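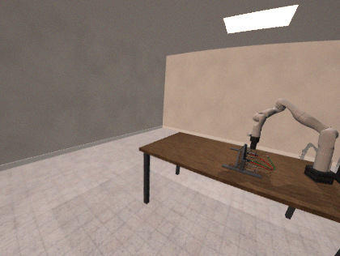
Fig. 1. Simulated cell: arm, table and cable fixture.

June
Course handout, prepared by the teaching staff, Urard

Notes from the Cledar open day

Our group watched the cable handling demonstration run by Trullaro. It was given in simulation, on a large screen, with time for questions afterwards. Read these notes before the second lab.

The task is to handle network cables at a patch panel. The arm is mounted at one end of the table and the fixture stands within its reach. Both have fixed positions in the model, so every target can be given in the base frame of the robot.

Terms used on the day:
Approach: the move to a point clear of the panel.
Alignment: matching the gripper to the angle of the port.
Insertion: the last short move, made at low speed.

The presenter said 3,833 trials had been logged with this model, 640 of them with a changed starting position. The run we watched was number 41 in a new set of 200.
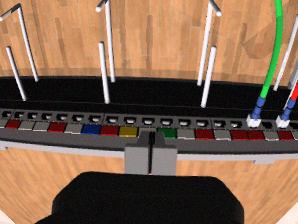 Fig. 2. Gripper at the panel. Two cables are plugged in at the right.

The panel is slightly curved, so port angle changes along the row. A single fixed wrist angle will not serve for all ports. Cables already in place must be treated as obstacles when the path is planned.

For the lab: write out the approach and alignment steps for one open port next to an occupied one. State which frame you use. The Jacquet worksheet has space for a sketch.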